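Workshop notebook – Cedgate, July
Rafsan Mridha

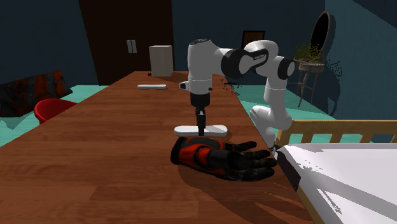
Fig. 1. Glove palm up by the white plate, long table.

Glaze tests, second batch. Carried on with the ash glaze from the Rarkholm clay. Base recipe as on the last page, except the whiting is down a touch. Sieved twice. Left the bucket overnight and it had settled hard by morning, so a pinch of Epsom salts went in and it now stirs up without a fight.

Total dry weight 3,000 g. Split into 600 g lots, one per oxide addition, and labelled A to E on the lids. Lot C got the iron twice, I think. I had stopped to answer the door and the iron was already on the spatula when I came back. Marked it C? and carried on.

Dipped 10 tiles, two from each lot. One thin coat, one thick. The thick coat on B cracked as it dried, mostly along the top edge. Rubbed it down with a finger and left it.

Biscuit firing from the Sandier bodies came out first. All sound apart from one bowl with a hairline at the foot. Put it on the seconds shelf for trying slips on.

Kiln packed by 4.30 pm. Tiles on the middle shelf, A and B at the front, D and E at the back, C? on its own bit of broken shelf in case it runs. Slow climb to 600, vent open, then bung in and full on. The controller read 916 when I last looked in before locking up – a bit behind the last firing, so the bottom element may be going. Chowdhury have the spare and want a week's notice.

Batt wash is nearly finished. Enough left for three shelves if nobody is generous with it.

Next morning, 9.15. Still too warm to open. Cracked the lid at noon and unpacked after lunch.

A – pale green, slightly milky where thick.
B – crawled along the crack, as expected. Good colour otherwise.
C? – nearly black, glossy, ran up to 10 mm down the tile. Did not reach the shelf.
D – dull, underfired if anything.
E – much like A.

Repeat C with the iron weighed properly. Move D to the top shelf. Ring about the element.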